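Speaker notes: Running the Red Carpet at a Charity Ball
Evening talk, Pultden Arts Club. Allow 25 minutes plus questions.
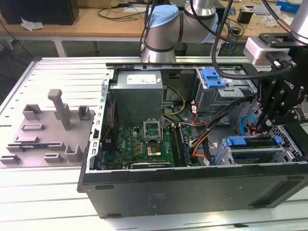
Opening

Thank them for coming out. Ask who has ever been to a black-tie fundraiser, then who has ever worked at one. Usually a few hands stay up for both, and I want those people talking to me later because they have the best stories.

Say who I am quickly. I've looked after arrivals at the Statetti Ball for 11 years. Before that I handed out programs in the lobby and stared at everybody's shoes. I still stare at the shoes!

Explain the word "arrivals." It's the stretch between the car door and the first drink. On a good night it lasts four minutes per guest and it produces nearly every picture anyone will see of the event the next morning.

Why the carpet matters to a charity

Tell the hospice story here. Keep it short, I get teary.

The ball pays for family rooms at the hospice, so parents and kids can stay overnight. The gown pictures are how most people in the county hear the hospice exists. A reader stops to look at a green velvet dress, reads the caption, and there in the second line is the name of the place that looked after her uncle. I love that. I've had letters from people who gave for the first time after seeing a dress.

So the caption counts. We send every photographer a sheet with the spelling of each guest's name and one plain sentence on the cause. Please copy this idea. It costs a few sheets of paper.

(Slow down. I rushed this part at Farah.)

The building

The ballroom dates from 1910 and has the best staircase I've ever seen, with a turn halfway up where people naturally stop and look back. Every photographer wants that turn. We used to let them fight over it. Now they get a slot each, and the mood has improved enormously.

Capacity is 409 seated. We have sold every one of those seats in each of the last few years, and the waiting list opens in September. Somebody will ask about tickets. Tell them September again.

Who arrives when

This is the part people scribble down, so go through it properly.

Sponsors first, early, while the light is still good. They're often nervous and they deserve a calm ten seconds.

Then the band and the presenters. They know what to do and they warm the crowd up beautifully.

Families after that. If a guest is bringing children, ask the parents ahead of time whether the kids want to be photographed at all, then ask the kids. Last time we had a boy who wanted to walk it twice, and his big sister who wanted to go in by the side door. Both got their wish.

The host comes last. Last time that was Murray Bélanger, in a burgundy dinner jacket, and the cheer went right down the street. He stopped to talk to people behind the rope and we ran late and I didn't mind a bit.

If there's a laugh going, do the umbrella story.

Talking about what people wear

We had a big rethink on this. Our old question on the carpet was "Who are you wearing?" and the answers were dull. Munther Hamdan, who does our interviews, started asking "Where did you find that?" and suddenly we had grandmothers' brooches, a suit from a thrift store, a dress borrowed from a sister an hour before. Wonderful stuff, and it gets people smiling for the camera.

Things we leave alone: weight, age, who came without whom. If a guest is expecting, they bring it up or it doesn't come up. We did have one couple announce their news right there on the stairs, and I was the only person on the team without a tissue.

Jimley, the flower people, made the arch that night. Mention them by name. White roses and a lot of trailing ivy, and it smelled incredible.

What went wrong

Be frank, audiences like it.

The carpet was laid the wrong way round one year and showed every heel mark. Brush it toward the door before anyone sets foot on it.

Rain. Have a canopy booked, and check that it's tall enough for feathers.

The name sheet had an old married name on it. I apologized in person and again by letter. Now each guest checks their own line.

The auction preview blocked the coat check for more than 4 songs. We've moved it upstairs.

Questions

Likely ones: how do you get a famous host (write a letter, an early one, and say exactly where the money goes), do guests keep the gowns (mostly loaned), can a small group do this without a carpet (yes, yes, yes! A doorway, a decent lamp and somebody friendly at it will do).

Leave the sign-up sheet by the door. Collect the clicker from the front table and give it back to the club.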